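Drurine to trial drop-off for worn fabric and hard plastic

Residents of Drurine will be able to drop off worn-out fabric and hard household plastic at the Charbonneau Road depot from the end of the month, under a trial approved by town council.

The depot now takes cardboard, glass, cans, scrap metal and yard waste. Torn clothing, old blankets, broken bins and plastic trays go in the garbage, and most of it is trucked to the regional landfill at Kuvia.

The trial will run for 12 weeks. There is no charge to residents, but loads are limited to two bags of fabric and one box of plastic per household per visit.

Fabric does not have to be in wearable shape. Towels, sheets, coats, felt and fleece will all be taken if they are clean and dry. Pillows, carpet and anything with oil or paint on it will be turned away. Clothing that can still be worn should go to the thrift store on Marchmont Street as before.
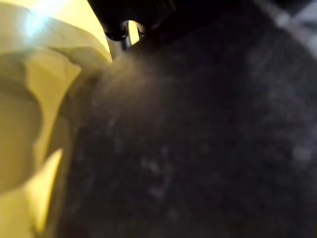 Dark, soft-textured material seen close up.

Solange Marchand, the town's waste and recycling coordinator, said the idea came out of a mail-in survey sent with the April water bills. Of the 313 households that replied, more than half said they had fabric or plastic at home they did not know how to get rid of.

"People were phoning us about boot trays and old jackets," Marchand said. "They didn't want to throw them out and we had nowhere to send them. Now we have somewhere to send them, at least for the summer."

The fabric will be baled at the depot and picked up by Denari, a processor that shreds it for padding and insulation. The plastic goes to a separate buyer, which takes polypropylene and polyethylene only. Most storage bins, pails and trays carry a number on the bottom, and staff will be looking for a 2 or a 5. Items with no number can be left with the attendant, who will decide.

Metal handles, casters and rubber feet have to come off first. Lids can stay on. 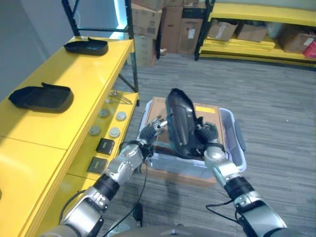
A black plastic tray and a translucent storage bin.

Council set aside $1,000 for signs and a second covered cage at the depot. Hauling will be paid for out of the existing recycling budget. Staff time is not included in the figure, a point raised by Coun. Sheldon Fehr, who voted for the trial but asked for a full cost report before it is extended.

"I'm in favour of it – I just want to see what it costs us per load by the end," Fehr said. "If the truck is leaving half empty, we should know that."

Fehr also asked whether residents of the rural district would be allowed to use the service. Marchand said they would, as long as they show a depot card. Cards can be picked up at the town office during business hours.

Businesses are not part of the trial. The motel and two of the restaurants had asked about dropping off linens, and Marchand said that could be looked at in the fall if there is room in the cage.

Depot staff will weigh each shipment and report the totals to council. A full list of accepted items is posted at the depot gate and at the library.

The trial was passed at council's regular May 2021 meeting by a vote of four to one.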